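Scanning the slides, part two

The Bolberg scanner takes mounted slides only, so the loose strips of negatives went back in their tin and I started with the June holiday set. Each slide gets a puff of air on both sides before it goes in. At full resolution a pass takes 90 seconds – long enough to write the label for the next one.

Colour is the main problem. The older Brollen stock has gone magenta, and the automatic correction overshoots into green. I now scan flat and fix the balance afterwards in Muruline.

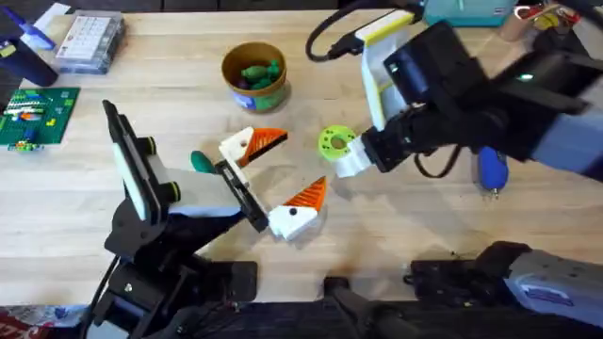
Files are saved as TIFF, with a smaller JPEG for sending to relatives. I keep 2 copies on separate drives. The captions on the mounts are in pencil and fading, so those get typed up first.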